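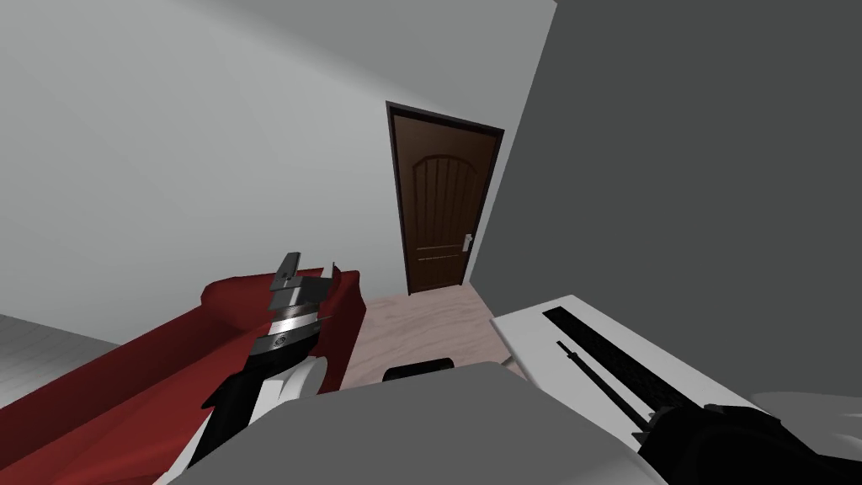 푸소라(Fusora) 중간 보고: 퍼소프 숙소 공용 거실 정리 자동화

받는 분: 스택빌 기금 다밀롤라 티자니 님
보내는 사람: 퍼소프 숙소 운영팀, 현장 담당 오우잔 오랄

다밀롤라 님, 안녕하세요! 지난번 통화에서 "표만 잔뜩 붙이지 말고 사람들이 어떻게 지내는지 써 달라"고 하셨죠. 그 말씀만 믿고 이번엔 편하게 씁니다. 숫자도 있긴 한데 많지는 않아요. 커피 한 잔 옆에 두고 읽으시면 딱 맞을 길이입니다(제 기준으로요).

지금 어디까지 왔나

아직은 시뮬레이터 단계입니다. 8월까지 거실 한 칸을 가상으로 만들고, 양팔 로봇 슈에(Xue)를 그 안에 세워서 우리 직원들이 직접 조종해 보는 것까지가 이번 분기 약속이었는데요, 그건 지켰습니다. 가상 거실에는 빨간 소파와 흰 탁자가 있고 안쪽에 갈색 나무 문이 하나 있어요. 처음 들어가 본 객실팀 분들이 "벽이 너무 깨끗한데?" 하고 웃으셨습니다. 우리 거실 벽에는 의자 자국이 줄줄이 있거든요. 벽까지 똑같이 만들 생각은 없고요, 대신 가구 사이 간격은 실제 거실에서 줄자로 재서 계속 고치고 있습니다.

직원은 모두 24명이고 그중 18명이 조종 교육을 마쳤습니다. 나머지 분들은 야간조라 시간이 안 맞았어요. 이건 제 일정표 탓이 큽니다. 오전 열 시에 교육을 잡아 놓고 밤새 일한 분들한테 오시라고 했으니, 안 오신 게 당연하죠. 다음 회차는 저녁 여덟 시, 근무 시작 직후로 옮겼고 교육 시간도 근무 시간으로 칩니다.

지금까지 쌓인 조종 기록은 2694회입니다. 짧게 집었다 놓은 것도, 중간에 포기한 것도 다 한 회로 셌어요. 성공한 것만 골라서 보고하면 보기엔 좋겠지만 나중에 저희가 그걸로 아무것도 못 배웁니다.

막대 집기 때문에 고생한 이야기

이번 분기에 시간을 제일 많이 잡아먹은 과제는 탁자에 놓인 가느다란 검은 막대를 집는 일이었습니다. 막대 하나 드는 게 뭐가 어렵냐고 하실 텐데, 저도 그랬어요! 오른쪽 그리퍼가 막대 아래쪽 끝을 감싸는 데까지는 대부분 금방 갑니다. 그런데 거기서부터가 문제예요. 길고 가는 물건은 끝을 잡으면 반대쪽이 제멋대로 돌고, 급하게 들면 탁자를 긁고, 조심조심 들면 이번엔 손목 각도가 모자라서 멈춰 버립니다.

게다가 시점이 로봇 쪽이라 회색 몸통이 화면 아래를 넓게 가립니다. 바닥에 뭐가 있는지 보려고 본인 고개를 쭉 빼는 분이 정말 많았어요. 화면 앞에서 목을 빼도 소용없다는 걸 머리로는 아는데 몸이 먼저 움직이는 거죠. 그래서 시점을 조금 위로 올린 설정을 따로 만들었고, 지금은 조종하는 사람이 둘 중에 골라 씁니다. 의외로 원래 시점이 좋다는 분도 꽤 있습니다.

왼팔 이야기도 해야겠네요. 오른손으로 집중하다 보면 왼팔을 소파 위쪽에 들어 올린 채로 까맣게 잊어버립니다. 시뮬레이터에서는 아무 일도 없지만 진짜 거실이면 거기 사람이 앉아 있을 수도 있잖아요. 객실팀에서 이 문제를 먼저 꺼냈고, 같이 상의해서 규칙을 정했습니다. 쓰지 않는 팔은 몸 가까이 내려놓고 시작한다. 아주 단순하죠. 개발 쪽에는 쓰지 않는 팔을 버튼 하나로 접는 기능을 요청해 놓았고, 답은 받았는데 날짜는 아직 못 받았습니다.

막대 과제만 따로 200회를 한 묶음으로 정해서 같은 조건으로 돌려 봤습니다. 뒤로 갈수록 손이 익는 게 옆에서도 보였어요. 다만 이 묶음은 교육을 일찍 마친 분들 위주로 돌린 거라서, 전체 직원의 실력이라고 말씀드리기는 좀 그렇습니다. 다음 묶음은 야간조를 섞어서 다시 하겠습니다.

일하는 방식이 어떻게 바뀌고 있나

사실 다밀롤라 님이 제일 궁금해하실 부분이 여기일 것 같아요.

저희 숙소 거실 정리는 원래 마감조가 맡습니다. 손님들이 올라가고 나면 탁자 위 물건을 치우고, 쿠션을 제자리에 놓고, 소파 옆에 굴러다니는 걸 줍습니다. 한 번 한 번은 가벼운 일인데 허리를 굽히는 횟수가 많아요. 도입을 논의할 때 객실팀이 첫째로 적어 낸 것도 허리였고요. 그러니까 슈에가 맡을 일은 처음부터 "굽혀서 집고 올려놓기"로 좁혀 두었습니다. 침구나 욕실은 손대지 않습니다. 욕실까지 해 줄 수 없냐는 말도 나왔는데(저도 마음속으로는 찬성입니다), 이번 사업 범위 밖이에요.

교육을 하면서 생긴 변화 하나는, 사람들이 자기 일을 말로 설명하기 시작했다는 겁니다. 예전에는 신입이 오면 "그냥 보고 따라 해" 하고 끝이었거든요. 그런데 로봇 팔을 움직이려면 어느 쪽부터 잡는지, 뭘 먼저 치워야 다음 게 편한지를 소리 내서 말해야 합니다. 오래 일한 분들끼리도 순서가 다 달랐어요! 탁자부터 치우는 파와 바닥부터 치우는 파가 갈려서 휴게실에서 한참 논쟁이 있었고, 결론은 안 났습니다. 일단 두 가지 순서를 모두 기록하고 있습니다.

두 번째는 근무표입니다. 조종 연습을 한 사람은 그날 마감 정리에서 빠지기 때문에, 남은 사람이 힘들어졌다는 불만이 초반에 나왔습니다. 맞는 말이었어요. 연습하는 날에는 대체 인력을 한 명 붙이도록 바꿨고, 그 비용은 기금에서 받은 교육비 항목으로 처리했습니다. 원래 계획서에는 없던 지출이라 여기에 분명히 적어 둡니다. 항목 안에서 해결되었고 추가로 부탁드릴 금액은 없습니다.

세 번째는 조금 조심스러운 이야기입니다. 일자리 걱정이요. 시작할 때 우리가 "이 사업 때문에 줄이는 자리는 없다"고 문서로 약속했고 지금도 그대로입니다. 그래도 걱정하는 분들은 계속 걱정하세요. 말로 약속한다고 밤에 잠이 오는 건 아니니까요. 어떤 분은 연습을 아주 잘하시다가 갑자기 빠지겠다고 하셨는데, 이야기를 나눠 보니 "내가 잘할수록 내 일이 없어지는 것 같다"는 기분이 드셨답니다. 저는 그 자리에서 근사한 대답을 못 했습니다. 대신 연습 기록을 인사 평가에 쓰지 않는다는 조항을 넣고, 참여 여부도 언제든 바꿀 수 있게 했습니다. 그분은 지금 쉬고 계시고, 저는 재촉하지 않고 있어요.

반대로 즐거워하는 분들도 있습니다. 일요일 오후 자율 연습 시간은 한산할 줄 알았는데 늘 누군가 와 있어요. 누가 그리퍼 손가락 사이에 막대를 더 곧게 끼우나 하고 겨루기도 하고요. 저도 한 번 꼈다가 보기 좋게 졌습니다. 현장 담당 체면이 말이 아니었죠.

잘 안 된 것들

빼놓으면 나중에 더 혼날 것 같아서 적습니다.

가상 거실의 물건이 너무 적습니다. 지금은 가구와 간단한 물체 위주라 실제 저녁 거실의 어수선함과는 거리가 멀어요. 담요가 반쯤 흘러내린 소파, 잔이 남은 탁자, 이런 상황을 넣어 달라고 요청했는데 천으로 된 물건은 시뮬레이션이 까다로워서 순서가 뒤로 밀렸습니다. 단단한 물건부터 늘리기로 합의했습니다.

조종 장비가 한 벌뿐인 것도 아쉽습니다. 한 사람이 하는 동안 나머지는 구경하게 되는데, 구경도 처음엔 재미있지만 세 번째쯤 되면 다들 휴대전화를 봅니다. 그래서 대기하는 사람에게 기록지를 맡겼어요. 어디서 멈췄는지, 조종하는 사람이 뭐라고 중얼거렸는지를 적습니다. 중얼거린 말이 제법 쓸모가 있습니다. "어, 돌아간다" 다음에는 높은 확률로 떨어뜨리더라고요.

설명서는 솔직히 읽기 어려웠습니다. 개발 쪽에서 온 문서를 그대로 나눠 드렸다가 첫날 질문만 잔뜩 받았어요. 객실팀 두 분이 우리 말투로 다시 써 주셨고, 지금은 한 장짜리입니다. 맨 위에 굵은 글씨로 "급하면 손을 떼세요"라고 적혀 있습니다. 손을 떼면 팔이 그 자리에서 멈추게 되어 있거든요. 이 한 장을 만드는 데 들어간 시간은 두 분의 근무 시간으로 인정했습니다.

그리고 어지럼증. 오래 조종하면 속이 울렁거린다는 분들이 계셔서 한 번에 앉아 있는 시간을 줄이고 중간에 꼭 일어나게 했습니다. 증상이 있었던 분은 그날 연습을 끝내고, 그 뒤에 다시 할지는 본인이 정합니다.

다음 분기에 할 일

야간조 교육을 먼저 끝내겠습니다. 저녁 여덟 시 회차가 이미 잡혀 있고, 간식도 준비합니다(간식 비용은 저희 쪽에서 냅니다, 걱정 마세요).

그다음은 막대 과제를 마무리하고 양손 과제로 넘어가는 겁니다. 한 손이 잡고 다른 손이 받쳐 주는 동작이요. 지금처럼 왼팔이 놀고 있으면 양팔 로봇을 쓰는 의미가 별로 없다는 지적이 있었고, 저도 같은 생각입니다. 탁자에서 집어 옆에 내려놓는 것부터 시작합니다.

실물 도입 날짜는 아직 못 박지 않으려고 합니다. 원래 계획보다 늦어질 수 있다는 뜻이고, 이 부분은 다밀롤라 님과 따로 이야기하고 싶어요. 제 생각에는 양손 과제를 야간조까지 한 번씩 해 본 다음에 정하는 게 맞습니다. 마감 시간에 로봇과 한 공간에 있을 사람이 바로 그분들이니까요. 거실에 손님이 계실 때는 아예 움직이지 않게 할지, 직원이 옆에 있으면 움직여도 되는지도 아직 의견이 갈립니다. 저는 앞쪽인데 객실팀에는 뒤쪽이 더 많습니다. "손님 다 올라가실 때까지 기다리면 퇴근은 언제 해요?"라는 말에 제가 할 말이 없었어요.

부탁드릴 것

두 가지입니다. 하나는 교육비 항목에서 대체 인력 비용을 쓰는 걸 다음 분기에도 허락해 주셨으면 합니다. 금액은 같은 항목 안에서 맞추겠습니다.

또 하나는, 가능하시면 한번 와 주세요. 오셔서 직접 앉아 막대를 집어 보시면 제가 이 긴 글에서 하려던 말이 훨씬 빨리 전해질 겁니다. 일요일 오후가 제일 시끌벅적하고요, 조용히 보고 싶으시면 평일 점심 지나서가 좋습니다. 미리만 알려 주시면 장비는 비워 두겠습니다.

교육 일정표와 지출 내역은 늘 쓰던 공유 폴더에 올려 두었습니다. 지출 내역 둘째 장에 대체 인력 항목이 따로 정리돼 있으니 그것부터 봐 주시면 감사하겠습니다.

오우잔 드림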